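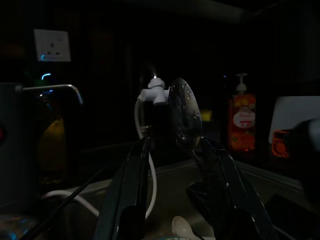

**Water diverter on the kitchen tap: keep it or pull it?**

**skevero_lane** · 2021-07-19

Moved in back in June and the kitchen tap area came with a white plastic T connector on a thin metal stem, with a white hose looping down from it. The outlet is on the wall right above all this, and I've got a cable running over the sink rim too. I do dishes late with hardly any light on and I keep bumping the hose with the ladle! Would you take it out or leave it alone?

**Coto1206**

Leave it. I had the same kind of thing for 3 years in my last rental and it never dripped once. Move the cable though, please.

**mwakyusa_m**

Gonna disagree with Coto. Plastic threads get brittle, and mine (a Clurach, cheap one) split while I was at work. Some 500 dollars in cabinet repairs. Swap it for brass or cap it off.

**Coto1206**

One bad fitting doesn't make them all bad. Did you overtighten it?

**mwakyusa_m**

Hand tight plus a quarter turn, thanks for asking :)

**skevero_lane**

OK you two!
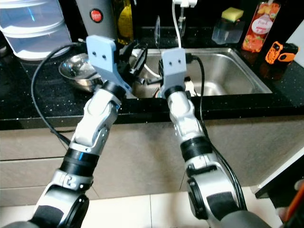

*Sink and counter, yellow sponge in its clear dish, peach dish soap next door*

**virgilp**

I'd clear the back edge first, before touching any plumbing. The oil bottle and the gray appliance can live somewhere else, same with the tiered plastic container. And get that black thing out of the back left of the sink if it's part of anything that plugs in. Then see if the hose still bugs you.

**skevero_lane**

But I cook right there, I want the oil handy! The container can move, fine. Are you the Virgil Pascu who did the shelf thread?

**virgilp**

Guilty. Shelf's still up.

**Coto1206**

I'm with skevero on the oil. The steel bowl could go in a cabinet, it's taking up the good spot by the sink.

**mwakyusa_m**

Still say brass. Shut the water off first and keep a towel under it.

**skevero_lane**

Moving the container and the cable tonight, then I'll price a brass one.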